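What Is Profit?

A company sells things and gets money. All of that money is called revenue. Making and selling things also uses up money, and those payments are called costs.

Profit is revenue minus costs. Say Pridwood sells cushions for $395 in March and spends $319. Its profit is $76.
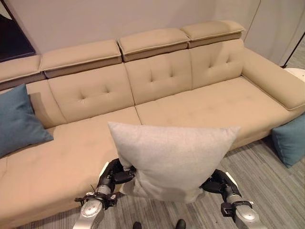 A light-colored pillow in front of a beige sofa.

If costs are larger than revenue, the company has a loss – a profit below zero.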